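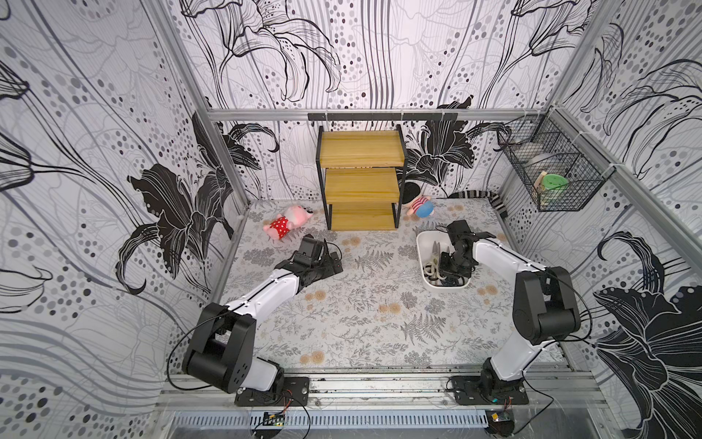 Success ballast should leave touring car racing

Javiera Fuentealba

I have followed touring cars for 16 years, first from my country, by bad internet streams at four in the morning, and later from the grass bank at Vastirwood, where I now live near enough to go by bicycle. I say this so the reader understands that I love this sport and I am not writing to insult it. But I want to argue against one of its oldest habits, the putting of extra weight into the car of the person who wins.

The idea is simple. A driver wins on one weekend, and on the next weekend the car must carry lead. The driver who finished ninth carries nothing. The organizers say that this keeps the championship close, and they are right, it does. At the January meeting of the Tapley series they showed a slide with the points gap after every round, and the line was beautifully flat. People clapped. I was in the room and I clapped too, a little.

My difficulty is with what the closeness means. If I run against my neighbor and he must carry a bag of potatoes, we may arrive together, and it may be exciting for our families. But what have we learned about who runs better? We have learned the weight of the potatoes.

Last season at Zevalia we had a clear case of this. The leading Lonari car arrived with the maximum ballast and qualified thirteenth. The car in front on the grid belonged to a team which had, by the opinion of everyone in the paddock, stopped trying to score in the two rounds before. I do not accuse them of breaking a rule, because there was no rule to break. They read the regulations and they saw that two bad weekends would buy them one very good one, with bonus points for the longer race. It was intelligent. It was also a sad thing to watch a good driver lift early on the straight, lap after lap, to be sure of eleventh place.

The defenders of ballast have three arguments which I take seriously. They say that without it the richest team will win everything and the small teams will go home. They say that the public wants different winners. And they say that it is cheap, which is true, as lead costs very little when we compare it with a wind tunnel.

To the first I answer that the rich team is also the best at living with ballast. It has the engineers and the test days to find a setup for a heavy car. The small team which wins one time, perhaps in the rain, with luck, then receives the same weight and has no idea what to do with it. I have seen such a team destroy its front tires in six laps and not appear near the podium again that year. For them the prize of winning was a punishment that they could not afford.

To the second, I think the public is cleverer than that. We can see when a pass is made because one car is heavy at the exit of the hairpin. It is the same feeling as when a father lets his child win at cards. The child knows.

What would I put instead? I would keep the technical balancing between models, since a big sedan and a small hatchback need some help to meet fairly, but fix it before the season and touch it only once, in the middle. I would give extra test days to the teams at the bottom of the table, and fewer to those at the top. A reversed grid for the second race I can accept, as it asks the fast driver to pass people, and passing people is what I pay for. And I would give more points for a win, so that it hurts to finish eleventh on purpose.

Some championships would become less close for a year or two. Maybe one driver would win five times running and some of us would complain about it in the line for coffee. I would complain too. But when that driver was finally beaten, we would know that somebody had been faster, and I have missed knowing this.

7 Jun 2026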